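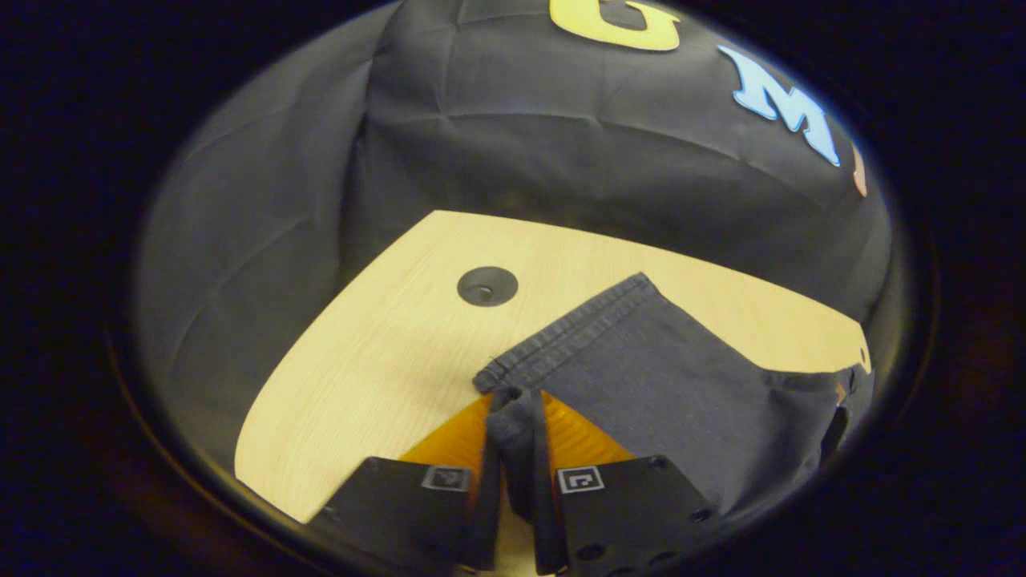
Unit 4 Handout: Choosing a Hand-Held Gripper Kit for Cloth Work
Grotadbridge Technical College, Introduction to Workshop Automation
February session

12 shares | 3 comments

Welcome back, everybody, and thank you for the kind notes about the last unit. I know the conveyor material ran long (it always does, and I always promise to trim it), so this time I've put most of what you need on paper and we can spend the class hours with our hands on the equipment. Please read this before you come in. Bring a pencil, too, because the margins are wide for a reason.

Our subject is the Trasico hand-held gripper kit, which the college has on a trial loan while we decide whether to buy. You'll be writing a short review of it as your graded work for this unit. I want you to think like a small shop that has a little money to spend and a real job to do, and the job we've picked is folding and sorting garments.

1. Why cloth

Cloth is a wonderful teacher, and it is also a terrible pest. A metal block stays the shape it was when you last looked at it. A shirt doesn't. You pick it up by one edge and the whole thing changes: the far side slides, a sleeve goes underneath, and the corner you were planning to grab next has wandered off somewhere. Anyone who has folded laundry with a small child helping will know the feeling!

So a kit that does well with boxes and bottles may do poorly with a hem. When you read a product sheet, look for what the maker says about thin, soft things. If the sheet only talks about how much weight the fingers can hold, write that down in your review, since weight is hardly ever the trouble with a shirt.

2. What we mean by the kit

The Trasico box as it reached us holds the gripper itself, a camera that mounts on it, a spare set of finger pads, a charging lead, and a printed guide that is better than most. You hold the gripper and do the task with it, and the camera records what happens at the fingers. The recordings are then used to train a robot arm to do the same task. We won't be doing any of the training part this term. Those of you going on to the spring course will get plenty of it.

The trial price quoted to the college is $2,000 for one kit, with a second set of pads included. Replacement pads and a longer warranty come to another $167. I'd like your review to say plainly whether you think the warranty is worth having, and I'm happy for you to disagree with me. (I think it is, but I drop things.)

3. The fingers and pads

Spend some time on this part, as it is where most of your marks will come from.

The fingers are stiff and black, and the pads on them are orange, see-through enough to let the light into them, with faint ridges running across. Press one with your thumb when you get the chance. There is some give to it, and you'll want to describe that give in your own words and not in the maker's.

Near the top of each finger you'll find two little square tags with a black pattern. The software looks for these in the recording and works out from them how far open the fingers are. Keep them clean, please. A greasy thumbprint on a tag can spoil a whole afternoon's work, and you won't find out until somebody tries to use the recording. We keep a soft cloth in the top drawer of the supply cabinet.

Now, a word about pinching. With a garment, you generally want a narrow fold of cloth standing up between the pads. If you take too big a mouthful, the cloth bunches and the layers slide on each other. If you take too little, you lose it as soon as you lift. Start near a hem whenever you have one, because the doubled cloth and the stitching give you something a bit firmer to work with. A dark, matte garment on a pale wood tabletop is a good pairing for practice, as the edge of the cloth is easy to find by eye.

Things to try and make notes on:

- pinching beside a hem, and then pinching in the middle of a plain panel
- picking up one layer only, when two are lying together
- letting go gently, so the fold stays where you put it
- the same pinch with your other hand

That last one sounds silly, I know. Try it anyway. A kit that only feels right in the right hand is going to annoy a fair number of people.

4. The camera view

The lens on this kit is a very wide one. Straight table edges come out bowed and the corners of the picture go dark. Some students find this hard to look at for the first few minutes, and I did too. You get used to it, and the wide view does let you see the rest of the garment while the fingers are busy in front, which matters a good deal when a part of it is creeping toward the edge of the table.

For your review, play back one of your own recordings and answer for yourself whether you can always see the cloth between the pads. If your view is blocked, say when, and say how you were holding your wrist at the time.

5. The other offer

To be fair to everyone, we also have a quote from Intarasuk, who rent their kit by the term for $568 and send a person out to set it up. Their gripper has flat rubber pads without ridges. We only had it for one short visit, so please don't lean on it too heavily, but a paragraph comparing the costs would be very welcome. Remember that a rental bill comes again every term, and that a bought kit has to live somewhere. The Trudidwood campus has asked to share whichever one we settle on, so think about carrying it back and forth as well.

6. Your review

Keep it to 2 pages, typed. Write it for a shop owner who has never held one of these. I'd like to see what you tried, what you noticed about the grip, what the thing costs over a year, and whether you'd spend the money. Spelling counts a little. Clear thinking counts a lot more.

The workroom is open until 4:30 p.m. during review week, and the sign-up sheet is on the door. If the gripper is out of charge when you get there, plug it in and leave a note on the sheet so the next person knows when you started.

3 comments | Share this handout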